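Gripper notes, week two

Wed 28 April

Quick one, been at it since breakfast. Finally got both arms talking to the same controller (the Nasrallah box, not the old one) and started comparing the Trolimano fingers with the Covent set. Ridged pads grab better on cardboard. On smooth cups, not so sure. 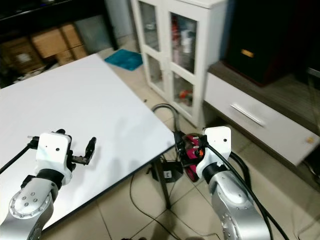

Cable routing still bugs me. Wrist joint wants to go further than the slack lets it, so I capped the rotation and moved on. Will fix it in May, maybe. Left arm homed fine after that, right one needed 5 tries.

Ran 200 closes per side at low force. Covent drifted a little, Trolimano didnt. Then bumped the force up and they both got loud.

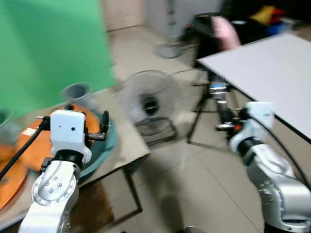
Latency next. Kultia driver says 30 ms, feels like more when both arms move togther. Logged 347 moves, haven't plotted any of it. If the numbers are bad I'm going back to the old firmware, the new one adds nothing I use anyway.

Also need longer screws for the finger mounts. M3, not M4. Bought the wrong ones twice.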